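Why Do Churches Have Bells?

If you live near a church, you already know one answer: to wake you up. The people who hang bells in towers say that isn't the main idea, though they do tend to live on the other side of town.

Church bells are very old, and they were put up for a simple reason. Most people didn't own a clock. If you wanted a whole village to be in the same place at the same time, you needed something everybody could hear, including the farmer in the far field and his cousin who was pretending to be asleep. Shouting only gets you so far. A bell gets you a good deal farther.

So the bell became the village's way of talking to everyone at once. It rang before a service to say "come along now." It rang at weddings, usually fast and cheerfully. It rang at funerals, slowly, with long gaps. In many places it also rang for fires, floods and other bad news. People learned the patterns the way you learn the different sounds a phone makes, and they could tell from the kitchen whether to grab a hat or a bucket.

How big is a bell?

Bigger than you think, and heavier than it looks. The main bell at the church in Millside weighs 268 pounds, and bell people call that a small one. They say it kindly, but they do say it. The largest church bells weigh many tons, as much as a whole parking lot of cars.

A big bell makes a low, deep note. A little bell makes a high one. If a tower has several bells, each is made a different size so that each has its own note. Millside has 5, which is enough for a tune as long as you choose your tune carefully.

What is a bell made of?

Most church bells are made of bronze, a mix of copper and tin. The metal is melted until it glows and then poured into a mold shaped like a bell. After that comes the hard part for anyone your age, and for most people older than that: waiting. A big bell has to cool slowly, sometimes for days. Cool it too fast and it may crack, and a cracked bell goes "clank." 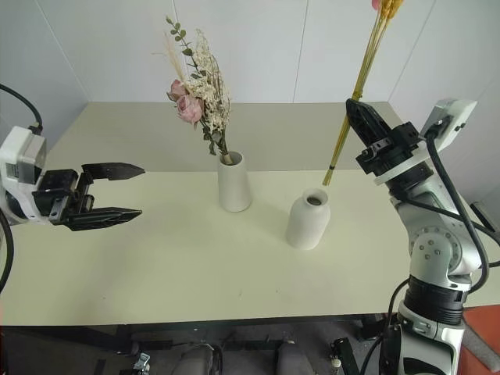 Once the bell is cool, the bell makers tap it and listen. If the note is too high, they can shave a little metal off the inside to bring it down. If they shave off too much, they can't very well glue it back on, so they go gently.

Do bells have names?

Plenty of them do. In many churches a new bell is blessed before it goes up the tower, with prayers and sometimes with holy water and oil. Often it gets a name at the same time, and the name may be written right on the metal. Lots of bells are named after saints. Some have a line from a psalm, and some have the name of whoever paid for them, in letters that are often larger than the psalm.

The old bell at Skakthorpe has a whole rhyme around its rim. Only the pigeons are in a position to read it, and they have shown no interest.

Who rings them?

In some towers a person pulls a rope. The rope turns a wheel, the wheel swings the bell, and a metal piece called the clapper hits the inside. To reach the bells at Skakthorpe you climb 80 steps, all of them narrow, and then you find out that the ropes hang down to a room you passed 53 steps ago.

In other towers an electric motor does the work. Motors are always on time and never catch a cold. Ringers will tell you that a motor has no feeling for music, and then they will tell you again.

There is also a kind of ringing where the bells don't play a tune at all. They ring one after another in an order that keeps changing, and the ringers have to remember the order by heart. It can go on for hours. The ringers love it. Ask the neighbors separately.

Do all churches use bells?

No. Some churches have never had one. Some Orthodox churches and monasteries also use a long wooden board, hit with a mallet in a quick, knocking rhythm. It's called a semantron, and it was calling people to prayer a very long time ago.

Other religions have their own ways. In a mosque, a person called a muezzin calls out with his voice. In a synagogue you may hear the shofar, made from a ram's horn, at special times such as Rosh Hashanah in September or October. Buddhist temples often have bells too, and some of those are struck from the outside with a swinging log.

Words to know

Belfry: the part of a tower where the bells hang. Bats may live there too.

Clapper: the piece inside that hits the bell.

Peal: a long stretch of bell ringing. It sounds just like "peel," so be careful in spelling tests.

Toll: to ring a bell slowly, one stroke at a time.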